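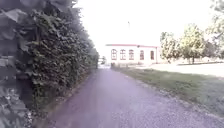
Brukdale 구내 보행로. 아스팔트 포장, 왼쪽은 산울타리.

자재 > 외부 포장 > 줄눈·경계부 > 줄눈 충전재
분류: 보행로 유지보수 / 포장석 / 투수성 줄눈재

Zastach Tilier 1007 포장석 줄눈 충전재

Tilier 1007은 석재 및 콘크리트 포장석의 줄눈을 메우는 일액형 충전재다. 선별한 규사에 수지 결합재를 미리 섞은 상태로 공급하며, 현장에서 물이나 경화제를 계량해 넣지 않는다. 포장 개봉 후 공기와 접촉하면서 경화가 진행된다. 경화체는 투수성을 유지하므로 빗물이 줄눈을 통해 하부 기층으로 내려간다.

적용 대상은 보행 하중을 받는 포장석 구간, 건물 둘레의 보행로 경계, 잔디와 포장 사이의 띠형 포장석이다. 차량이 상시 통행하는 구간, 물에 잠기는 구간, 아스팔트 균열에는 사용하지 않는다. 아스팔트 균열 보수는 같은 제조사의 Li 계열을 참조한다.

제품 사양
품번: 1007
포장 단위: 20 kg 밀봉 포대
팔레트 적재량: 400 kg
최소 충전 깊이: 40 mm
색상: 회색, 모래색
형태: 습윤 입상
결합 방식: 공기 경화
투수성: 있음

충전 깊이는 줄눈 상단에서 측정한다. 기존 줄눈재가 남아 있으면 긁어내어 최소 깊이를 확보한 뒤 시공한다. 얕은 줄눈에 덧채운 층은 하부와 결합하지 않고 판 모양으로 떨어져 나온다. 포장석 모서리가 둥글게 마모된 경우에는 모따기 하단까지만 채운다.

잔디에 접한 줄눈은 흙과 유기물의 유입량이 많다. 작은 포장석을 줄지어 놓은 구간은 면적당 줄눈 길이가 길어 소요량도 그만큼 늘어난다. 소요량을 산정할 때는 포장 면적만 적용하지 말고 석재의 규격과 줄눈 폭을 함께 대입해야 하며,

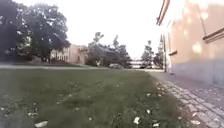 규격이 일정하지 않은 석재라면 대표 구간을 시험 충전해서 얻은 값을 전체에 환산한다. 시험 구간은 색상 확인용으로도 쓴다. 석재가 다공질이면 결합재가 표면에 스며 일시적으로 색이 짙어질 수 있고, 이 변화는 풍화되면서 옅어진다.

시공 순서
1. 줄눈 안의 잡초를 뿌리까지 제거하고 낙엽과 흙을 쓸어낸다.
2. 고압수로 줄눈을 세척한다. 고인 물은 남기지 않는다.
3. 석재 표면을 고르게 적신다. 충전이 끝날 때까지 표면이 마르지 않도록 한다.
4. 포대를 개봉해 포장면에 붓고 고무 밀대로 줄눈에 밀어 넣는다.
5. 물을 분무해 재료를 가라앉히고 부족한 곳을 다시 채운다.
6. 부드러운 비로 표면의 잔여물을 쓸어낸다. 쓸어낸 재료는 재사용하지 않는다.

개봉한 포대는 당일 사용한다. 작업을 중단할 때는 줄눈 하나가 끝나는 지점에서 끊고, 다음 구간과 만나는 단면은 수직으로 다듬어 둔다. 서리가 예상되는 날에는 시공하지 않는다. 비가 내리면 시공면을 덮되 시트가 줄눈에 직접 닿지 않도록 간격을 둔다.
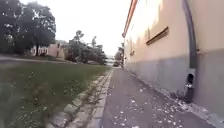 외벽과 잔디 사이의 보행로. 경계석 옆 포장석 줄의 줄눈에 잡초가 나 있다.

경계부 시공 시 주의

콘크리트 경계석과 포장석이 만나는 선은 거동이 서로 다르다. 경계석이 흔들리거나 기초에서 들떠 있으면 먼저 고정하고, 그다음에 줄눈을 채운다. 아스팔트와 맞닿는 이음에는 본 제품 대신 탄성 실링재를 사용한다. 신축줄눈도 충전 대상에서 제외한다.

외벽 하부를 따라 시공할 때는 벽면에 보호 테이프를 붙인다. 결합재가 도장면에 묻으면 경화 전에 마른 천으로 닦고, 경화한 뒤에는 기계적으로만 제거할 수 있다. 홈통 배출구 주변은 집중된 물줄기에 줄눈이 패이기 쉬우므로 배수 방향을 먼저 확인한다.

유지 관리
경화 후의 줄눈은 일반 비질로 관리한다. 고압 세척기를 쓸 때는 노즐을 줄눈과 비스듬히 두고 한 지점에 머물지 않는다. 표면에 쌓인 유기물에서는 종자가 발아할 수 있으며, 본 제품은 표면 발아를 억제하는 약제를 포함하지 않는다. 떨어져 나간 부분은 최소 충전 깊이까지 파내고 같은 색상으로 다시 채운다.

보관
밀봉 상태로 건조하고 서리가 닿지 않는 곳에 둔다. 포대에 구멍이 나면 내부에서 경화가 시작되므로 사용할 수 없다. 팔레트는 이중으로 쌓지 않는다. 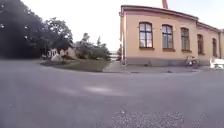

모래색은 젖은 상태에서 견본보다 훨씬 어둡게 보여 반품할 뻔했는데 다 마르고 나니 견본과 거의 같아졌다고 한 구매 후기는 적고 있다. 같은 후기에서 잔디 쪽 줄눈은 깊이를 맞추느라 긁어내는 데 시간이 가장 많이 들었고, 밀대는 날이 단단한 것이 나았다고 한다. 색상 판정은 시험 구간이 완전히 건조한 다음에 한다.

관련 품목: Zastach 고무 밀대, Zastach 줄눈 긁개, Li 아스팔트 균열 보수재

최종 수정: 8월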